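门店陈列器具使用手册 > 桌面展架 > 领带与窄幅配饰
发布日期：2024年8月7日　编写：Ailbhe Ó Dubhghaill

第四部分　桌面双层旋转展架（领带类）的安装、上架与日常整理

4.1 适用范围

本部分适用于 Stergiou 各门店及临时展位所使用的 Fillau 白色线材双层旋转展架，涉及展架的桌面就位、领带上架、色序调整、收市整理和撤架存放。落地式展架见第五部分，墙面挂杆见第六部分。丝巾、腰带、吊带等窄幅配饰如需借用本展架，应先查阅 4.9 节的限制说明。

从 Poterach 仓库新领取的展架以散件形式装箱，须按 4.3 节组装。由其他门店调拨的展架通常已经装好，可自 4.4 节开始操作，但仍须完成 4.2 节中的检查。

本部分所称“上层”，指中心立柱顶端的一组放射状挂杆；“下层”指立柱中段的一组挂杆；“底圈”指平放于桌面的圆形线材底座。门店在报修单和调拨单上应统一使用上述名称，不再使用“上伞”“下伞”“脚圈”等旧称。

4.2 开始前的准备

4.2.1 桌面

1. 选用水平、稳固的桌面。方桌、长桌均可，桌面应完整容纳展架底圈，并在底圈四周留出可放置领带的余地。
2. 清空桌面，用干燥软布擦拭一遍。若使用清洁剂，须待桌面完全干燥后再放展架。
3. 检查桌面是否带有走线孔。底圈的线材不得跨在走线孔上。孔盖缺失的，应在陈列期间补盖，或将展架安排在离孔较远的一侧。
4. 用手掌轻抚桌面，确认没有木刺、翘起的封边或残留胶痕。浅表划痕不影响使用，可照常陈列，但应登记在桌面状况表中，以免与日后的损伤混淆。
5. 检查桌沿下方有无突出的卡扣、支架或金属片。领带从桌沿垂下时容易被此类部件勾住，布置时应避开相应的桌边。
6. 桌子与墙面之间留出 50 厘米，供员工在后方整理。确实无法留出的，展架应靠桌面前侧放置，从前方操作。

注意：玻璃桌面和抛光石材桌面须先铺防滑垫。木纹桌面一般不需铺垫，但展架推动时有明显滑移的，同样应加垫。

4.2.2 展架

1. 查看白色涂层。涂层起泡、剥落或露出线材的部位会勾伤织物，不得直接使用。
2. 沿每根挂杆由内向外轻触一遍，重点检查杆端。杆端应圆滑，无毛刺。
3. 从侧面平视立柱，确认立柱没有弯斜。
4. 查看上下两层之间的竖向连杆，确认焊点完整。
5. 将底圈平放于桌面，分别按压几个方向。底圈如有翘动，先换一处桌面再试；换处后仍翘动的，停止使用并报修。

4.2.3 领带与辅料

1. 领带在上架前应已完成验收和吊牌核对。吊牌绳不得过长，以不超出领带窄端为准。
2. 需要熨烫的领带应提前处理，待织物恢复至室温后再上架。
3. 准备干净的棉手套一副、软毛刷一把、小型金属夹若干。夹口须平整，夹面不得有锈迹。
4. 准备一块浅色衬布。领带在上架前平铺于衬布上，不直接放在桌面。

小型金属夹只用于聚拢领带或固定折叠形状，不用于承受展架的重量，也不用于修补松动的挂杆。

4.3 组装

以下步骤针对箱装展架。已经装好的展架请跳至 4.4 节。

1. 开箱后将全部部件放在衬布上，按装箱单核对。缺件的，停止组装，保留原包装，并联系陈列器具组。
2. 将底圈平放于桌面。底圈内侧有短杆向圆心汇集，形成支脚；支脚中心即为立柱的安装位置。
3. 把立柱垂直插入安装位置，一手扶住底圈，一手旋紧。旋紧以立柱不再晃动为准，不得使用钳子等工具加力。
4. 安装下层。将下层中心座套入立柱，使挂杆略微上翘的一端朝上。
5. 安装上层，并对齐上下两层之间的竖向连杆。连杆未对齐时不要强行下压，应将上层稍作转动后再试。
6. 用手缓慢转动架身一周。转动时应无摩擦声，底圈应保持不动。
7. 在上层不同方向的杆端轻轻下压，观察底圈是否抬起。如有抬起，重新检查第 3 步。

警告：组装时请保持面部与上层杆端之间的距离。弯腰对孔时，视线应从侧面进入，不要从展架正上方俯身。

警告：请勿让儿童参与组装。拆下的包装袋应立即收走。

部分早期批次的展架上下层为一体件，装箱单上标有“一体”字样。此类展架省去第 4、5 两步，其余步骤不变。不得为了便于装箱而自行锯断或弯折一体件。

4.4 就位

1. 双手握住立柱中段移动展架。不得拉拽挂杆，也不得提着上层圆环搬运。
2. 单架陈列时，展架可略偏向桌面后方和一侧，把前方留给平铺款式、价格牌和顾客比看领带的位置。
3. 双架陈列时，两架挂杆在各自转动时不得相互触碰。应在空架状态下先将两架各转一周，确认后再上领带。
4. 检查展架与灯具的关系。射灯不得正对某一侧长时间照射，深色真丝面料尤其需要注意。
5. 确认顾客通道一侧没有挂杆伸出桌沿。杆端一律收在桌面范围以内。

就位后，站在顾客通常经过的位置看一遍。立柱应与桌边保持垂直，价格牌应在不转动展架的情况下可读。若需挪动，重复第 1 步和第 5 步。

4.5 领带上架

4.5.1 基本挂法

1. 戴上手套，将领带正面朝上平铺在衬布上，由宽端向窄端顺平。
2. 用软毛刷沿织物纹理轻刷，除去浮毛。有细点、颗粒或凸起纹样的面料，只刷一遍。
3. 将领带对折，使宽端长于窄端。对折处不要压出硬痕。
4. 需要使用夹子的，将织物轻轻聚拢成窄束后夹住。夹子应咬住全部折层，避免只夹住表面一层。
5. 选择挂杆。从上层靠后的方向开始，逐步向前。
6. 将领带送至挂杆上方，由杆端一侧移入，再缓慢放下。移入过程中，垂下的部分不得扫过相邻挂杆。
7. 放稳后再松开领带，并观察其是否向杆端滑动。
8. 整理垂下的宽端和窄端，使正面朝外，窄端收在宽端之后。

白色线材展架与深酒红色领带：
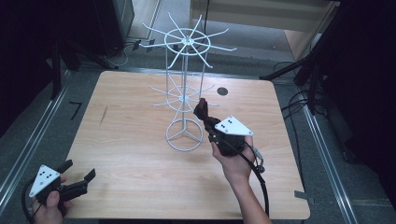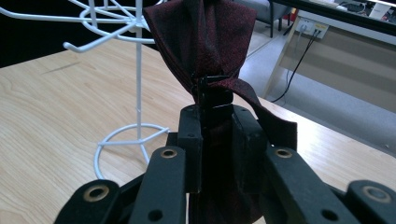
4.5.2 上层与下层的分配

1. 长款、宽幅和主推款式安排在上层。
2. 窄幅、短款及折叠后长度较小的款式安排在下层。
3. 上层领带垂下后如遮住下层，应减少该方向的上层陈列，或将相应的下层挂杆空出。
4. 领带末端不得堆在底圈上。末端触及桌面的，重新调整对折位置。
5. 单根挂杆原则上只挂一条领带。同款不同色确需并挂时，以两条为限，深色在内，浅色在外。

单架陈列总数不得超过 50 条。达到上限后仍有款式需要展示的，应改用平铺或增设展架，不得在夹子上再挂夹子。

4.5.3 保持平衡

展架的稳定与领带在各个方向上的分布有关。上架时应遵守以下顺序：

1. 先在后方挂一条，再在正前方挂一条。
2. 随后在左右两侧各挂一条。
3. 继续在已挂位置之间补充，始终让相对方向的数量接近。
4. 每完成一层，缓慢转动展架，查看立柱是否倾斜。
5. 顾客取走领带后，不必立即补货，但应把剩余领带重新分散。

注意：厚实的羊毛领带和带衬里的宽幅领带较重，不要全部集中于一侧。羊毛款与真丝款混合陈列时，以重量而不以数量判断是否均衡。

4.6 色序与款式

Stergiou 门店的领带色序按下列规则执行，特殊节庆陈列以当季通知为准。

1. 以展架正前方为起点，由浅至深按顺时针方向排列。
2. 酒红、深红、暗紫归入红色组，置于棕色组之后、藏蓝色组之前。
3. 近黑底色带细点的面料，以远看时的主色归组。在两米之外呈酒红色的，归红色组；呈黑色的，归黑色组。
4. 素色与花纹款交替排列。连续排列大面积条纹时，中间至少加入一条素色。
5. 同一面料的宽版和窄版应放在同一方向，上层放宽版，下层放窄版。

对深色领带的归组有疑问时，将其移至自然光下与色卡比对，不以展架旁的射灯光线为准。比对完成后，应在款式表上注明归组结果，避免不同班次反复改动。

白色展架对深色面料的衬托较为明显，浅色和象牙白款式则容易与线材混在一起。浅色款宜安排在背后有深色墙面或陈列板的方向。桌面为浅木纹时，可在展架前方平铺一条同色组领带，宽端朝向顾客。

4.7 取下、比看与归位

4.7.1 为顾客取下领带

1. 先转动展架，使目标领带朝向自己。转动时手握立柱，不拨动领带。
2. 一手托住领带垂下的部分，一手在靠近挂杆处握住折位。
3. 向上略提，离开挂杆后再向外移出。杆端上翘的展架尤其需要先提后移，直接向外抽拉会使织物擦过杆端。
4. 带夹的领带应连夹一并取下，放到衬布上再开夹。
5. 双手递交顾客，或平放于比看区。

4.7.2 归位

1. 展开领带，检查两面有无污渍、抽丝和明显夹痕。
2. 轻微折痕可平铺静置后再挂回。有抽丝的，直接转入待处理盒。
3. 按款式表找到原位，依 4.5.1 节第 3 步至第 8 步挂回。
4. 核对吊牌是否收在领带背面。

营业高峰期间可将待归位的领带暂时平铺于桌面衬布上，但不得叠放过高，也不得绕在立柱或下层圆环上。

4.7.3 夹子的使用与检查

1. 开夹时，先完全张开夹口，再移走织物。不得在夹口半合时抽出领带。
2. 同一条领带不宜长期夹在同一位置。每次归位时，将夹位略向上或向下移动。
3. 真丝、缎面及松织面料在夹口与织物之间加一层薄衬纸。
4. 夹子弹力减弱、夹口错位或表面掉漆的，当日更换。
5. 黑色夹子用于深色领带，浅色领带使用本色或白色夹子。夹子应尽量位于宽端背后，不遮挡织物正面。

4.8 日常检查与清洁

4.8.1 开市前

1. 转动展架一周，确认无异响、无卡滞。
2. 查看底圈是否整圈接触桌面。
3. 自上而下检查领带朝向，吊牌外露的逐一收回。
4. 确认展架下方没有落下的夹子、线头或吊牌绳。
5. 擦净桌面外露区域，不必移动展架。

4.8.2 收市后

1. 清点在架领带，与款式表核对。
2. 将偏向一侧的领带重新分散。
3. 加盖透气防尘罩。防尘罩应由上往下轻放，罩内不得塞入其他货品。
4. 关闭射灯后再离开陈列区。

4.8.3 每周清洁

1. 按色序依次取下全部领带，平铺于衬布。
2. 用干布擦拭立柱、圆环和挂杆。擦拭挂杆时从内向外，接近杆端时减轻力度。
3. 顽固污迹用微湿软布处理，随后立即擦干。不得使用含研磨颗粒的清洁剂，不得浸泡展架。
4. 提起底圈，清洁下方桌面。查看桌面是否出现压痕或新划痕，并更新桌面状况表。
5. 检查走线孔周围是否积灰。孔内有电源线的，不得用湿布伸入擦拭。
6. 待展架和桌面完全干燥后，按原色序挂回。

4.8.4 换季检查

每年 4 月及秋季换季时，各门店应对桌面展架作一次全面检查，项目包括涂层、焊点、中心座、底圈平整度和转动情况。检查表由门店陈列负责人签字，随换季器具清单一并交回。未列入清单的备用展架也应检查。

4.9 使用限制

1. 本展架仅供室内陈列，不得置于露天、雨棚边缘或空调出风口正下方。
2. 不得悬挂皮带、手袋、雨伞、金属链饰或带衣架的服装。
3. 丝巾可挂于上层，但须折成窄条，且不得与领带混挂在同一根挂杆上。
4. 不得在挂杆上粘贴胶带、双面胶或价格贴纸。价格牌使用独立底座。
5. 不得将立柱加长，不得在上层之上另加托盘或灯饰。
6. 不得用绳索把展架固定在桌腿上。确需固定的展位，应向陈列器具组申请带夹具的底座。
7. 展架转动时，操作者应慢速、匀速，任何情况下均不得以快速旋转的方式寻找款式。

警告：挂杆端部处于儿童面部高度时，应更换较高的桌面，或改用平铺陈列。营业期间发现儿童转动展架，应礼貌提醒其监护人，并将展架移至桌面内侧。

4.10 常见问题与处理

展架在桌面上滑动
检查桌面是否有残留蜡质或清洁剂。擦净后仍滑动的，在底圈下加防滑垫。垫片应铺满整圈，不得只垫一处。

立柱倾斜
取下全部领带后再观察。空架时恢复垂直的，按 4.5.3 节重新分配；空架时仍倾斜的，检查立柱与底圈的连接。连接已旋紧而倾斜依旧的，停用报修。

转动时有摩擦声
查看是否有吊牌绳或线头缠入中心座。清除时先停止转动，用手指或圆头镊子取出，不得使用刀片。中心座不得自行加注润滑油，油渍会沿立柱下流并污染织物。

领带向外滑落
先确认挂杆是否水平、杆端是否仍保持上翘。杆端被压平的，不再用于悬挂，并在该杆内侧系一小段白线作为停用标记。挂杆正常而光滑面料仍滑落的，可使用小型金属夹聚拢折位。

领带上出现夹痕
取下平铺，静置一夜。夹痕未恢复的，隔布低温熨烫。带有立体颗粒或细点纹理的面料不得直接加压，应送整烫间处理。

宽端与窄端扭转
通常由归位时折位偏斜造成。取下后重新顺平，不要在挂杆上直接拧转。

下层不易取放
减少正上方的长款领带，或将长款集中于下层为空的方向。仍不便取放的，应减少全架数量。

4.11 撤架与存放

1. 取下全部领带和夹子，分别装盒。夹子不得留在挂杆上。
2. 按 4.8.3 节清洁展架，静置至完全干燥。
3. 可拆卸展架依上层、下层、立柱、底圈的顺序拆下。一体件不拆。
4. 上层和下层之间垫软纸或泡棉，挂杆端部套上原配护套。护套遗失的，用软布逐根包裹，不得用橡皮筋直接捆扎涂层。
5. 底圈平放于箱底，其余部件置于其上。箱内空隙用软纸填充，使部件在搬动时不相互碰撞。
6. 在箱外注明展架名称、门店代码、撤架班次和缺损情况。
7. 箱体平放于干燥货架，叠放不得超过两层，上方不得放置重物。

领带应平放或松卷存放。松卷从窄端开始，不拉紧，放入分格盒后正面朝外。深红、藏蓝等深色款与浅色款之间加无酸纸。长期存放的领带在再次上架前应重新检查，不沿用撤架时的检查记录。

4.12 报修与更换

下列情况应立即停用展架，并填写器具报修单：

- 任何焊点开裂；
- 立柱与底圈连接后仍可晃动；
- 底圈变形，无法平放；
- 多根杆端露出线材或出现毛刺；
- 转动时架身跳动或突然卡住。

报修单应写明故障所在层次和方向，并以展架正前方为基准描述位置。例如“上层，右后方，杆端涂层脱落”。请勿仅填写“架子坏了”或“挂不住”。停用的展架应贴上停用标签并移出营业区，不得继续用于仓库挂物。

单个部件可向 Poterach 仓库申请更换，部件申请编码以 2000 开头，完整编码见装箱单背面。经由 Bandach 配送的门店，请将旧件与申请单一同交给当次配送人员。下层与上层的中心座不可互换，申请时须分别注明。

门店收到更换部件后，应在空架状态下完成安装，转动检查合格后方可上架。更换完毕的展架恢复使用前，由陈列负责人在报修单末栏签字，门店保留一联，另一联随月度器具资料交回。

相关章节：3.7 桌面平铺陈列｜5.2 落地展架就位｜7.4 织物护理与整烫

标签：陈列器具、桌面展架、领带、门店操作规范
联系陈列器具组｜© Stergiou 版权所有｜返回顶部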